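Re: [kondby-families] service for Aunty, change of hall

Sorry all, quick one from me, on my break. Hall is now Flostholm, NOT Clindholm - double booked. Still 2 pm.
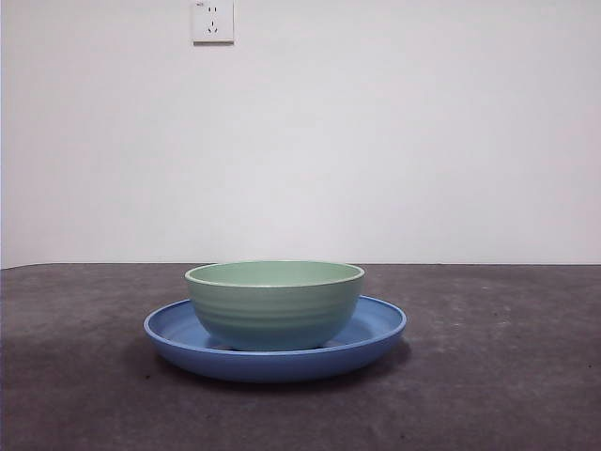
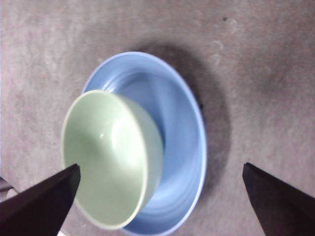
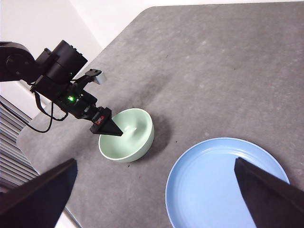 Parking is tight so please share cars if you can. Burial is family only, straight after, then everyone back to the hall for tea. Notice goes in the paper tomorow, if I've left out a grandchild tell me by 8 tonight.

On 2022-05-04 a cousin wrote:
> Is Karam still doing the food? I was told 40 people.
> And do we bring flowers or not?

Yes Karam, yes 40. No flowers pls - donation tin at the door, she wanted it to go to the hospice. Two hymns only, her favourites.

Will ring the rest of you tonite.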